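Vitora suturing recordings: frequently asked questions

Last updated 31 December 2018

What is Vitora?

Vitora is a project to collect recordings of suturing done with robotic instruments. The recordings are used to train a learning system that copies short pieces of the work, such as passing a needle or pulling a thread tight. The system is at the research stage and is not used on patients.

Who runs it?

The collection is run by Nelu Dobre and a small team at Tundis. Vanis looks after the storage and the download server. Questions about access go to Vanis, and everything else goes to Nelu.

How big is the current release?

There are 513 recordings in the September release. Each one covers a single stitch or part of a stitch. A recording can hold up to 2000 time steps, although most are a good deal shorter. Longer ones were split before release.

Who controls the instruments?

A person does, from a console, for every recording in the set. Nothing in the release was produced by the learning system itself. Six operators have contributed so far. Their names are not published, but each has a number, so you can train on some operators and test on the others.

What counts as one example?

An example starts when the operator presses the pedal and ends when the pedal is released. Operators are asked to press it before the instruments move towards the tissue and to let go once both have come to rest. Between those two points we keep the video, the positions of both arms and the opening angle of the jaws.

Which steps are labelled?

There are four labels: needle pass, handover, thread pull and knot. Handover is the one people ask about most. It begins when the second instrument closes on the needle and ends when the first has let go of it. The stretch where both are holding on is often very short, and we mark it by hand. 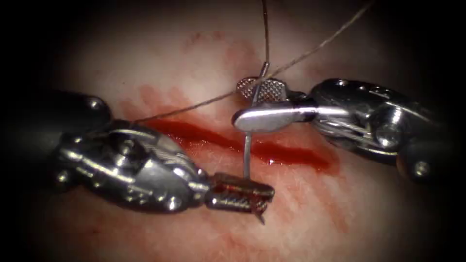
Labels are checked by a second person. Where the two disagree by more than a few steps, they look at the recording together and settle on one time. We don't keep the earlier version.

Are failed attempts included?

Yes. Dropped needles, missed grasps and slipped threads are all kept and carry a "failed" mark. If the operator recovers and carries on, the recording stays in one piece and the mark applies only to the part that went wrong. You can leave these out with the filter in the loading script, but we suggest trying with them first. In our own tests a system trained only on clean attempts did badly as soon as it missed a grasp.

Do you clean the tissue between attempts?

No, not between attempts in the same session. Operators carry on with the surface as it is, smears included. The start state of one recording may therefore look very much like the end state of the one before. Please split your training and test sets by session and not by recording, or your results will look better than they should.

Why is there more than one camera view?

The fixed view shows how the two instruments stand in relation to each other. The wrist view moves with the arm and gives a closer look at the thread and the wound, but it loses things when the arm turns. Thread is hard to follow in either view alone, particularly once there are loops in it and earlier knots nearby.

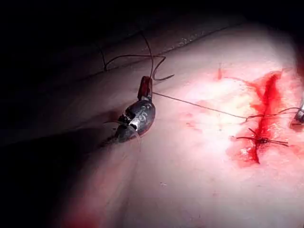 Both views share one clock. If a frame is missing from one of them, the loading script repeats the previous frame and writes a line to the log. Sessions with long gaps were removed before release.

Is the thread position labelled?

Not at present. We tried marking it by hand on a few recordings and it took too long. Anyone who has a better method is welcome to get in touch.

The colours differ between sessions. Is that a fault?

No. Lighting and exposure were set at the start of each session and left alone after that. Parts of the picture can be very dark, mostly towards the corners. We have not corrected this, and the files are as they came off the cameras.

What does "Na" mean in the force column?

No reading was available. It is not the same as zero. Some older versions of the script turned it into zero without warning, so check which version you have.

Can I send in my own recordings?

Only if your arms report joint positions and you can supply both kinds of view. Write to Nelu before you start, as the pedal timing needs to match ours. We will ask for a short trial batch and tell you whether it loads properly.

Can I share the files with my students?

Yes, within your own group. Anyone outside it should ask Vanis for a separate login. Please don't post clips publicly without asking, as some viewers find the blood upsetting.

How do I report a wrong label?

Send the recording number, the time step and what you think the label should be. Corrections go into the next release.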